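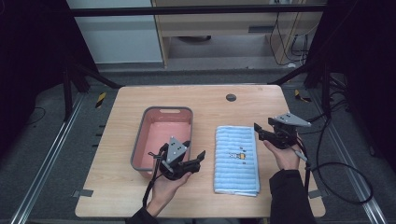

Issue 45
Saturday, November 23, 2019

So I've been on a towel kick this month. It started when I opened the linen closet to get a pillowcase and half of it came down on my head, and I decided right there that November was going to be the month I dealt with it. Holiday company is coming and I'd like them to be able to find a washcloth without a helmet!

First, the basin. I know I go on about basins (longtime readers will remember the great dishpan debate) but I really do love one with a handle slot cut into the rim. You can hook your fingers in and haul it down the hall in one trip. And I love the gray and salmon pink together, gray around the rim and pink inside. It reminds me of the bathroom in our first apartment in Clerkcombe, which was pink from floor to ceiling and had been since long before we moved in, in 1996. I complained about that bathroom for years and now I'd probably pay extra for it.

Then the towel. Light blue, ribbed stripes, white border, and a little cartoon fellow on it in yellow and dark blue. I'm a sucker for a towel with a character on it. My kids had a pile of them and I still can't send the last two to the rag bag, even though one is more hole than towel.

Now, folding. I fold long. Lengthwise first, then lengthwise again if it's a big one, and then I leave it like that on the table until the whole batch is done. My mother did thirds, and my sister rolls hers like they do at a spa (she has deeper shelves than I do, so good for her). Long folds work for me, since I can drape them over my arm and do the final fold at the closet, once I know which shelf has room. Ribbed ones are nice for this because the stripes show you right away if you've gone crooked.

The other thing I've changed is where I do it. I used to fold on the bed and then the pile would end up on the floor by bedtime. A table is so much better! A plain wood top with rounded corners is my favorite, because I've caught my hip on the square kind more times than I care to admit. Basin on the left, towel on the right, and I just work my way across.

I got through 14 bath towels on Thursday and still had time to start soup. The hand towels are next, and then the fitted sheets, which I'm putting off until I'm in a better mood. If you have a way of folding those that doesn't end in a wad, please leave it in the comments.

Posted in: Laundry, Around the House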